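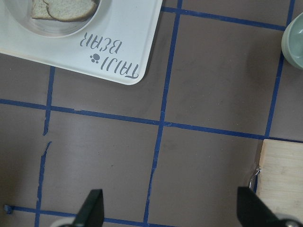
My sister gave me a tray when I moved into the flat over the shop, and I have ended up using it for every breakfast and most lunches. It's the white one with TAIJI BEAR printed on the border and a little gray paw print between the words, and a round white bowl sits in it, which is where my bread goes. Two slices, same as every morning. My question for you all is about the bread and the bowl. Do you put sliced bread in a bowl, or is that strange? My neighbor Themba Pretorius saw it on Thursday and said bread belongs on a plate or a board, full stop, and I've been thinking about it ever since.
- posted by crumbly_jo

Reply from oldmillroad
Welcome back, Jo! I'm with your neighbor, I'm afraid. A bowl traps the steam if the bread is toasted, and the bottom slice goes limp before you've found the butter. I have a board from the market in Dustham and I wouldn't swap it for anything.

Reply from pepperpot50
Oh, I don't agree at all! My grandmother served bread in a bowl at every meal with a cloth over it - it kept the slices soft and the crumbs in one place, and I've done the same in my own kitchen for years. Plain bread in a bowl is lovely. Toast, I'll grant you, wants a rack.

Reply from crumbly_jo
It isn't toasted, I should have said. Just soft white with a thin crust, and I tear it up for soup when there's soup.

Reply from oldmillroad
Well, that changes things a bit. Soft bread I can forgive. I still say you can't butter a slice properly in a bowl, the knife keeps hitting the rim.

Reply from pepperpot50
So butter it on the tray, dear, and wipe the tray afterward! Jo, does yours go in the dishwasher? Mine faded along the edge, so I wash it by hand now with warm water and a soft cloth.

Reply from crumbly_jo
By hand here too, I don't have a dishwasher. I'll try the cloth over the bread tomorrow and let you know what Themba says.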